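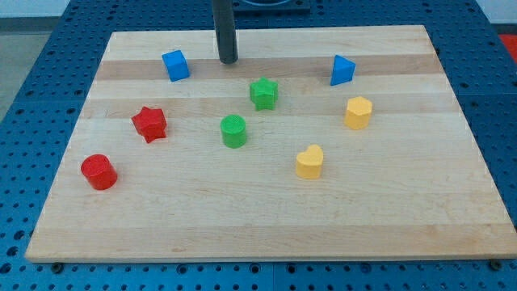 Puesta a punto y mantenimiento de la celda de empuje Flallo
Memoria del proyecto de taller, segundo curso
Autor: Oddur Laxdal
18 de septiembre de 2026

Imprimir esta página | Enviar por correo electrónico

1. De dónde partíamos

La celda Flallo llevaba desde marzo sin funcionar bien. Arrancaba, hacía la referencia de los ejes y ejecutaba los programas, pero la varilla bajaba cada día a una altura un poco distinta y las piezas acababan donde querían. El grupo anterior dejó una nota en el cuaderno de taller que decía «recalibrar cámara», y con esa pista empecé. Era una pista falsa, aunque aprendí muchísimo siguiéndola.

El objetivo del proyecto era dejar la celda en un estado repetible y escribir un procedimiento de mantenimiento que pudiera seguir cualquiera que entrase nuevo en el laboratorio. No se trataba de programar tareas nuevas. Confieso que al principio me parecía la parte menos lucida del robot y ahora creo que es la que más me ha gustado de todo el curso.

2. La celda

El brazo es un Amaral de sobremesa con una varilla cilíndrica gris oscuro como herramienta. Trabaja en vertical, empujando bloques de colores sobre un tablero de madera. El tablero va encima de una mesa metálica azul perforada, y esa mesa es una maravilla para montar cosas: la retícula de agujeros sirve de regla, de plantilla y de anclaje, todo a la vez.

Los bloques son ocho, en cuatro colores: un cubo y un prisma triangular azules, una estrella y un cilindro rojos, otra estrella y otro cilindro verdes, y un hexágono y un corazón amarillos. El corazón es, con diferencia, el más traicionero. Si la varilla lo toca por un lóbulo, gira; si lo toca por la punta, se escapa hacia un lado. Para las pruebas de repetibilidad usé siempre el cubo, que perdona más, y dejé el corazón para el final como examen de verdad.

El controlador y el programa de supervisión son de Cikow. Los recambios los pedimos a Fornton.

3. Diagnóstico

Primero repetí la calibración de la cámara, siguiendo la nota del cuaderno. El error no cambió nada. Entonces desactivé la visión y mandé la varilla a un mismo punto una y otra vez, con una galga debajo. La altura se iba, y se iba siempre en el mismo sentido conforme avanzaba la sesión. ¡Eso ya no podía ser la cámara!

Quedaban dos sospechosos: el portaherramientas y el propio tablero.

El portaherramientas tenía un prisionero flojo. La varilla podía deslizarse hacia arriba cada vez que rozaba la madera - muy poco, pero se acumulaba. Lo saqué, limpié la rosca, que tenía restos de fijador viejo, y monté uno nuevo.

Lo del tablero me costó más verlo. Está hecho de listones claros y al pasar el reloj comparador de lado a lado encontré una diferencia de altura entre la parte del fondo y la parte de delante. Los tornillos de las esquinas delanteras estaban apretados a tope y tiraban de la madera hacia abajo. Los aflojé, dejé reposar el tablero de un día para otro y volví a apretar con poco par, alternando un lado y otro. La diferencia desapareció casi por completo.

4. Ajuste de la altura

La varilla tiene que quedar justo por encima de la madera, sin tocarla. Si va demasiado alta, en los bordes redondeados patina por arriba; si va demasiado baja, raya el tablero y vuelve a cargar el portaherramientas. Después de varias pruebas fijé la separación en 3 mm, medidos con galga en el centro y en las esquinas.

Secuencia que seguí, y que he copiado en la puerta del armario:

- Retirar todos los bloques y pasar un paño seco por el tablero.
- Hacer la referencia de los ejes con el brazo en reposo.
- Bajar la varilla a velocidad lenta sobre la galga, en el centro.
- Apretar el prisionero y marcarlo con una línea de rotulador.
- Comprobar las esquinas. Si alguna falla, revisar el tablero antes de tocar nada del brazo.
- Guardar la altura en el controlador y anotarla en el cuaderno con la fecha.

La línea de rotulador fue idea de mi compañero de mesa y es lo mejor del procedimiento. Se ve de un vistazo si algo se ha movido.

5. Pruebas

Hice 11 series de empujes con el cubo, cada una con la celda apagada y encendida de nuevo entre medias. En todas, la varilla volvió a su altura y el cubo terminó dentro de la marca de lápiz. Luego coloqué todos los bloques repartidos y dejé correr el programa completo. Fallaron dos empujes, los dos con el corazón. No lo achaco al mantenimiento: el programa elige el punto de contacto sin tener en cuenta la forma, y corregir eso queda para otro proyecto (¡me lo pido!).

Ver el brazo rodear la estrella verde sin rozarla, después de semanas de verlo arrastrar la mitad de las piezas, fue un momento estupendo.

6. Mantenimiento que propongo

Antes de cada sesión: paño seco, mirar la línea de rotulador, comprobar que los tornillos del tablero no tienen holgura.

Cada dos semanas: galga en el centro y en las esquinas, revisión del cable a lo largo del brazo, copia de los parámetros del controlador.

Cada trimestre: desmontar la varilla, mirar si la punta está gastada y pasar el comparador por el tablero. Conviene tener un prisionero de repuesto en el cajón, porque el pedido a Fornton tarda.

7. Lo que queda pendiente

El tablero tiene pequeñas marcas de roce en la superficie. No afectan a la altura, pero me gustaría lijarlo y darle una mano de cera, y antes habría que comprobar si la cera cambia el rozamiento de los bloques. Tampoco he podido medir la holgura del segundo eje del Amaral con la herramienta adecuada. El cuaderno de taller queda actualizado, con la nota de la cámara tachada y la explicación al lado.

Archivado en: Proyectos de alumnos > Robótica > Mantenimiento

Imprimir | Enviar por correo

También en esta sección
Cambio de correas en la impresora grande del taller
Cómo leer los registros de error del controlador Cikow
Una plantilla perforada para el banco de neumática
Guía de uso del reloj comparador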